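Zandomthorpe Evening Workshops
Practical Workholding and Small Fixtures
Handout 2: Bases, uprights and stability on the bench
Course tutor: Urmila Bhatt

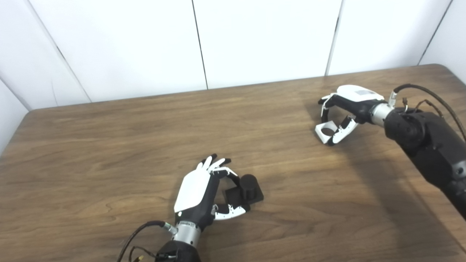
A small part that has to stand up by itself depends on three things: the area of its base, the height of its centre of gravity, and where that centre lies in relation to the edges of the base. Most of the difficulty students report with small fixtures comes from the third. A post placed centrally on its base resists tipping equally to the front and back. Once the post is moved towards one edge, the margin on that side is reduced and the margin on the opposite side is increased. The black piece on the table has a flat square base with a short upright cylinder rising from the back part of it, so for a push at the top of the cylinder the back edge is the first one to check. The low height of the cylinder helps, as it shortens the lever arm of any push.

2.1 Tipping and sliding

A part pushed sideways will either slide or tip. Take a part of weight W, pushed horizontally with force P at height h. The horizontal distance from the centre of gravity to the tipping edge is b, and the coefficient of friction between base and table is m.

Sliding begins when P = mW
Tipping begins when P = Wb/h

The part slides first if m is less than b/h, and tips first if m is greater than b/h. Weight does not appear in the comparison. A heavier part of the same shape needs a larger push, but it will fail in the same way.

The value of b must be measured to the edge the part would turn about. With an offset post there are at least two values to work out, and the smaller one governs.

2.2 Table surface

Bare wood, varnished wood and laminate give different values of m, and dust will change all of them. Do not carry a value over from one table to another. Measure it with the tilting board described in Handout 1, using the base of the actual part. Take the reading along the grain and across it. If the two disagree, use the higher value when checking for tipping and the lower value when checking for sliding.

A warped top causes a separate problem. A base that rocks is resting on two opposite corners or on a ridge, and the calculation in 2.1 no longer applies. Check with a straight edge before starting.

2.3 Picking up and setting down

Grip low on the upright where the shape allows it. Gripping the rim of a short post puts the fingers above the centre of gravity, and a slight twist on release will lift one side of the base. Where the upright is too short for a full grip, hold the base by two opposite sides.

Set the part down flat. Lowering it on to one edge first marks soft wood and tends to shift the part out of line – a common cause of poor results in the drilling exercise.

2.4 Exercise

Work in pairs. Each pair draws one part from the Figueiredo tray. Base widths are given on the tray card.

Find b for all four edges.
Measure m on your own table, 6 readings, and take the mean.
Predict whether the part slides or tips when pushed at the top of the upright.
Test the prediction with the spring balance, pulling slowly and level.
Repeat at half the height.

Readings may scatter by up to 7 per cent. Results outside that should be repeated before they are entered on the sheet.

Sheets go to Mafalda Serrano at the end of the session. Handout 3 covers clamps and stops.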